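Cuaderno de taller, abril

Proyecto Zekenico, guía para acompañamiento a víctimas y custodia de prueba. Entrada de las 9:40, la sigo por la tarde si puedo.

Llegó anoche la tanda de respuestas de Drorkholm. Total en la hoja: 575 cuestionarios. Válidos después de limpiar: 552. Los que se caen son casi todos por lo mismo, dejaron en blanco el bloque de consentimiento informado. Sin ese bloque no se usan, ni aunque el resto esté perfecto. No discutirlo otra vez.

Lo que pregunta el cuestionario, para quien entre ahora: en qué momento la persona que atendió el caso (enfermería, trabajo social, comisaría) dio la primera información por escrito. Nada sobre los hechos. Nada que identifique a la denunciante. Eso lo peleamos mucho en la primera versión y quedó bien.

Impresión rápida leyendo las abiertas: el problema gordo está en el traspaso. La urgencia recoge, la comisaría pide otra vez lo mismo, la fiscalía lo pide una tercera. La mujer cuenta todo 3 veces antes de que alguien le explique qué derechos tiene. Una enfermera escribe "le doy el folleto cuando ya se está poniendo el abrigo". Guardar esa frase para el informe, pedir permiso antes.

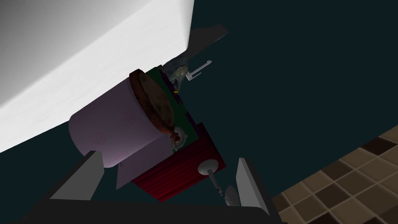

Codificación. Empecé con las categorías viejas y no sirven. "Demora" mete en el mismo saco la espera en sala y los meses de laboratorio. Las separo:

- demora de atención (horas)
- demora de análisis (semanas o mas)
- demora de notificación, que es cuando el resultado existe y nadie llama

La última no la teníamos y sale muchísimo. Revisar hacia atrás las que ya estaban codificadas, lo hago yo, no hace falta repartirlo.

Ojo con el término "agresión". En Drorkholm lo usan para todo, desde el comentario en el trabajo hasta la violación. En el formulario de Fülöp viene desglosado. No se pueden sumar las dos tablas tal cual. Si alguien pide el número junto, decir que no hay número junto.

Llamada con Syafiqah Setiawan, 11:15. Notas sueltas:

- No quiere que la guía diga "la víctima debe". Cambiar por "puede" en todo el capítulo de denuncia. Tiene razón, ya lo busqué y sale en cada página.
- Pregunta si recomendamos denunciar. No recomendamos ni lo uno ni lo otro, explicamos los plazos y qué pasa con la muestra si no se denuncia.
- Plazo de conservación de muestras sin denuncia: en el borrador pusimos 6 meses. Ella tiene un protocolo más reciente con otra cifra, me lo manda. Hasta que llegue, marcar en amarillo y que no salga a imprenta.
- Traducción: faltan intérpretes en turno de noche. En la práctica traduce un familiar, a veces el propio marido. Esto va arriba del todo en recomendaciones, no en un anexo.
- Ella insiste en hablar con el juzgado antes de publicar. Yo lo veía al revés, pero vale.

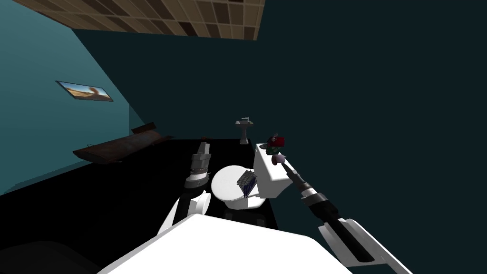
Taller de la tarde (16:00)

Probamos la hoja de custodia nueva con la gente de Tradelitz, que es quien imprime los sobres y los precintos. Hicimos un caso de papel, de principio a fin, cada uno con un rol. Me tocó comisaría.

Lo que falló:

1. La casilla de hora es demasiado pequeña. Todo el mundo escribe encima de la línea y luego no se lee.
2. Hay dos sitios para firmar la entrega y uno solo para la recepción. Un abogado de defensa se agarra a eso en un minuto. Añadir segunda firma de recepción.
3. El número del precinto se copia a mano. Pedimos etiqueta doble, una para el sobre y otra para la hoja. Tradelitz dice que se puede, presupuesto pendiente.
4. El texto en letra chica sobre protección de datos no lo leyó ninguno de los que estábamos. Reescribirlo en cuatro lineas.

Lo que funcionó: la copia para la persona atendida. Se la lleva ella, con número de referencia y un teléfono. Parece una tontería y en el formato anterior no existía.
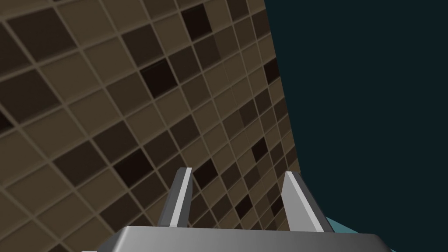

Discusión larga sobre si en esa copia debe figurar el tipo de examen. Si vive con el agresor y él la encuentra, la ponemos en peligro. Acordado: sólo referencia y teléfono, sin membrete de la unidad. El teléfono tiene que contestar con un saludo neutro, comprobar con centralita. Queda también la opción de no llevarse nada y recoger la copia más tarde, hay que escribir cómo.

Segundo punto, fotos de lesiones. El protocolo de Fülöp pide regla de referencia y doble toma. El nuestro no dice nada. Copiar el suyo, citándolo, y mirar quién tiene acceso a la carpeta porque ahora mismo entra demasiada gente.

Pendiente:

- recodificar demoras
- cambiar "debe" por "puede" en el capítulo de denuncia
- esperar protocolo de Syafiqah, plazo en amarillo
- presupuesto de etiqueta doble
- permiso para la frase del abrigo
- accesos de la carpeta de fotos, pedir la lista de usuarios

Lo del juzgado lo apunto aparte, en la hoja de contactos.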